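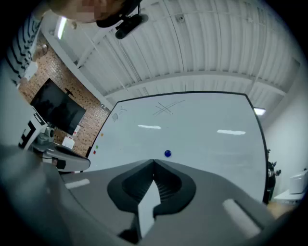 Ticket 206 – left gripper drops pose, right one fine
Status: open, waiting on parts
Project: Ernirton
Opened: Mar 4, 2022

Problem
Comparing the two hand-held gripper sets, Flemell and Ondard. Same room, same bench, same controller (Lam, stock settings). Flemell pair tracks ok. Ondard pair – left hand loses pose after a few passes, then jumps. Right hand never does it.

Setup notes
Wrist camera on each hand, wide lens. Exposure fixed. Whiteboard side of the room, ceiling lights on. Board is glossy and throws two streaks of glare into the right hand's view when it's tipped up. Didn't seem to hurt tracking on that hand but writing it down anyway.

Tried so far
1. Swapped USB cables left to right. No change.
2. Swapped the cameras. Fault stays with the left body, so not the camera.
3. Recalibrated both with the marker panels. Left calibrates clean, still jumps.
4. Dropped exposure from 500 to 400. Picture darker, same jumps.
5. Turned off the front row of lights. Slightly worse if anything.
6. Ran left hand alone, right one unplugged. Ran 3,000 frames, no jump at all.
7. Plugged right back in, jump came back within the first run.

So it only shows up with both on the controller. Power or bandwith, my guess. Flemell draws less per hand per the sheet, would fit.

Grip comparison, while I was at it
Ondard finger tabs close square, nice on thin stuff. Flemell pads softer, better on round parts but slow to open. Would pick Ondard for the bench if the left hand gets sorted.

Same fault in the January log? Somebody wrote "left drifts" and closed it with no fix. Please dont close this one the same way.

Next
- powered hub for the Ondard pair, ordered
- second Lam controller, one hand on each
- rerun step 7 with both changes, seperately
- if it still jumps, left body goes back to Ondard

Leave the exposure at 400 until then so the runs match. Logs are in the ticket folder, one file per step.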